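Ploddale planner release adds held-object collision checks

Robotics software | May

Ploddale, the open motion planner used by several small manipulation labs, has moved to a new release that treats a grasped object as part of the arm from the moment the gripper closes. Earlier versions attached the object only after the lift, which left a short stretch of every trajectory checked against the bare fingers.

The change matters most for long parts. A bar held near one end sweeps a much larger volume than the gripper does, and a wrist rotation that is safe for the fingers can carry the far end of the part into whatever stands nearby. The maintainers tuned the new code on cluttered tabletop layouts in simulation, with a single arm mounted beside the table and household items left standing between the grasp and the goal.

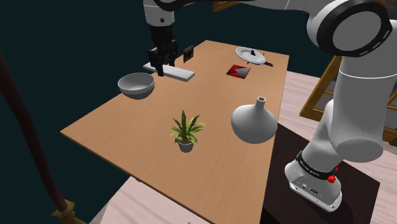
What changed in the planner

The attached body is now built from the object mesh, simplified to a set of convex pieces. The default limit is 30 pieces per object. Users can raise it in the scene file, at a cost in planning time. Contact between the object and the two fingers is ignored. Contact between the object and the table is allowed during a short departure phase and is an error after that.

Clearance is computed along the whole path and no longer only at waypoints. The old sampler could step over a thin obstacle, such as the neck of a vase or the raised rim of a plate, if both neighboring waypoints were free. The new one divides each segment until the largest motion of any point on the held part falls below a set distance. For a long bar the limiting point is nearly always the free end.

On the project's regression set of 1,101 simulated pick-and-move problems, the previous release returned 89 paths that brought the held object into contact with something on the table. All 89 are now either replanned or rejected. Median planning time has gone up, and the release notes advise users with tight cycle times to turn on the cached distance field.

Perception side

Object poses come from Hurkard, a separate package that fits known meshes to a depth image. It now reports a covariance with each pose, and Ploddale uses it to pad obstacles individually. Glossy ceramics tend to get the widest padding in the project's tests, flat items on the tabletop the narrowest. Plants are handled as a single hull around the leaves, which blocks some paths a person would consider usable.

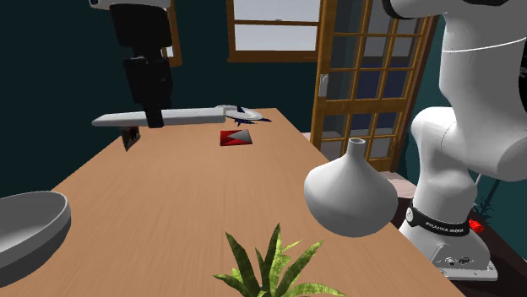 Padding can also be switched off for a named pair of objects, so that a part can be set down against another one on purpose. The exception expires when the gripper opens.

A known defect remains. If the grasp slips and the part rotates between the fingers, the attached body keeps its old orientation until the next perception update. A fix is being tested on the Elstead branch, where the pose is refreshed on every camera cycle, but that branch does not yet support more than one camera.

Scene files from the previous release load without edits. Custom gripper definitions need one new field listing the finger links. The regression set is available as a separate download of 655 scene files, several of which are used for more than one problem.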